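Zollness Student Project Report
Segmentation and Quality Checks for Two-Handed Demonstration Data
Submitted February 4, 2021

1. Purpose

The Zollness project studies how a control policy for two arms can be learned from demonstrations made by people with hand-held grippers. Earlier student work covered mounting and calibration. This report deals only with the software that sits between recording and training: time alignment, segmentation into steps, and rejection of poor episodes. The package is named Pluster and was written during the fall term, with a first usable version in December.

2. Task and Recording

The test task uses a clothes hanger and a woven basket on a table covered in white. Each episode yields one video stream per gripper, one head-level stream, the pose of both grippers and the opening width of each pair of fingers. 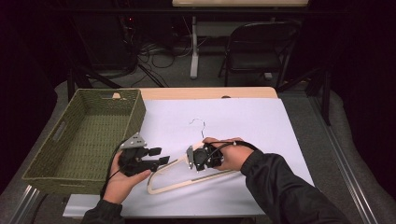 Figure 1. Hanger task with both grippers at the hanger.

The task was selected for its thin parts. A hanger offers little surface to grasp, and small pose errors that would be harmless with a box lead to a missed grasp. It also requires the two hands to work close together, where pose tracking is least reliable.

3. Segmentation

Pluster reads the opening width of each gripper and marks a candidate boundary wherever the width changes direction and then holds steady for at least 300 milliseconds. Boundaries from the left and right hands are first found separately and then merged. Our first merge rule simply joined any two boundaries that fell close together in time. This removed real steps in which one hand released shortly after the other had closed. The current rule also compares the distance between the grippers, and joins two boundaries only when that distance is nearly constant.

An open gripper near an object proved the hardest case. Width alone cannot tell an approach from a pause, so a small image model scores the gripper view before a boundary is accepted.

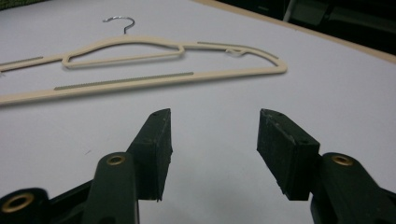
Brultus questioned whether the image model was needed at all, and suggested that gripper speed would separate an approach from a pause at far lower cost. We tested this proposal. Speed worked well for slow, careful episodes and poorly for fast ones -- operators with practice hardly pause before closing. The image score was kept, and speed was added as a second input.

4. Quality Checks

A total of 429 episodes were processed. An episode is rejected if either pose track is lost for more than eight consecutive frames, if the streams cannot be aligned, or if the merged boundaries do not follow an order allowed by the task file. Rejected episodes are stored with a reason code so that thresholds may be changed later without a new recording. 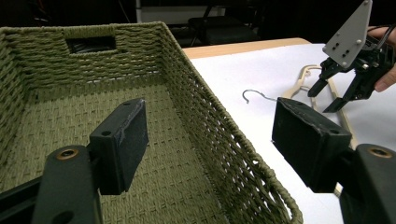 Căpraru asked in review that the order check be reported as a warning, on the grounds that a policy may benefit from seeing an operator recover from a mistake. The request was accepted in part. Pluster now has two modes: strict, which rejects such episodes, and open, which keeps them and labels the unusual step.

5. Remaining Work

The task file is still written by hand and must be revised whenever an object is added. Clock drift between streams is corrected once per episode, which may be too coarse for long recordings. Training runs that compare the strict and open sets are planned for the spring term, and the reason codes will be documented before the software is passed to the next student group.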